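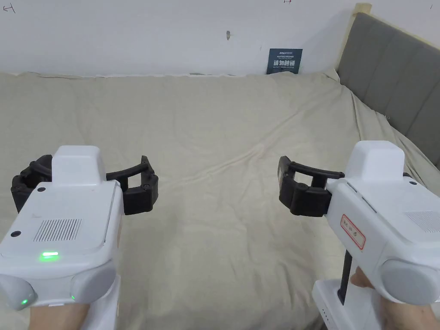 Issue 126, page 2

Kerbside textile round to start in Setuter

Households in the Setuter part of Fulbridge will be able to leave old clothes and bedding out with their recycling from August, when the town's first kerbside textile round begins.

The round will cover 821 homes between the railway line and the river. Residents will get a roll of grey sacks through the door before the first collection, with a card giving their dates. Sacks must be out by 7am and tied at the neck. Crews will not take black bin bags, even if they are labelled.

Folta, the firm that already empties the glass banks in Fulbridge, has been given the work for a trial period. Sacks will go in a cage fixed behind the cab, so the same lorry can pick up paper and textiles in one trip. They will then be taken to the Kravchuk depot on the ring road and sorted by hand.

Shirts, trousers, coats, sheets, duvet covers, pillowcases, towels and curtains can all go in. Shoes should be tied together in pairs. Clothes do not have to be in good repair, and torn sheets are welcome, as they can be cut up for wiping cloths. Everything must be clean and dry. Damp items left in a sack for a week will spoil the rest, and the whole sack may have to be thrown away.

Duvets, pillows, cushions, carpet and mattress toppers are not included. These can still be taken to the household tip, where there is a separate container beside the garden waste.

Anything that can be worn again will be sold on to second-hand traders. The rest will be shredded for padding and insulation. The council will be paid by weight for what is collected, and the money will go towards the cost of the sacks.

At present the town has textile banks in the Market Street and leisure centre car parks. Both will stay where they are. The Market Street bank was closed for part of the spring after its door was forced, and bags were left on the pavement in the rain.
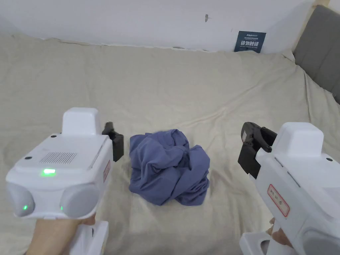
One Setuter resident wrote to us to say that the round was overdue, but that the sacks would be a nuisance in the terraces, where front doors open straight on to the street and there is already too little room for bins. She asked whether a shared cage could be put at the end of each row.

The council said shared cages had been looked at and would be considered again after the trial. People in flats will be able to use a locked container in the bin store, opened with the same key as the paper bins. Those on the assisted collection list do not need to do anything, and crews will fetch the sack from the usual place.

Charity shops in the town have been told of the plan. The council said it still wanted people to give their better clothes to the shops first, and the card will carry a list of those taking donations.

Over 100 residents came to the drop-in session at Setuter library, where most of the questions were about missed collections. A missed sack should be reported by noon the next working day. Spare rolls will be kept at the library desk and at the town hall.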